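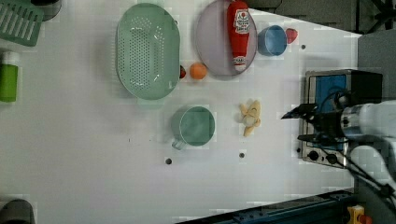 Figure 3. Mixed tableware and toy food on the white tabletop, with the ketchup bottle lying on the plate.

3.2 Surface layout

Items were grouped by the support they offer. Open vessels and the plate were coded as receivers; toy fruit and the squeeze bottle were coded as contents. A content item lying on a receiver was scored as placed, whatever its orientation. Items lying directly on the tabletop were scored as free, including those close to a vessel rim.

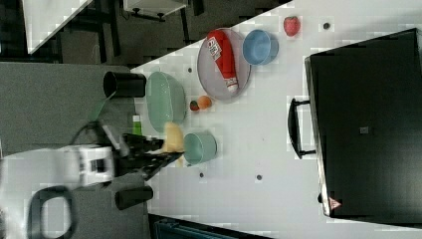
Onni Nurmi and Tuulikki Salminen, Stukance

Viewing angle affects these codes. A shallow dish seen obliquely can hide a small fruit behind its rim, and vessel depth is hard to judge from the opening alone. Coders therefore marked depth as unknown unless the inner wall was visible. The Hirvonen layout set contains 300 arrangements coded under this rule, of which 5 were excluded for disagreement on the receiver class.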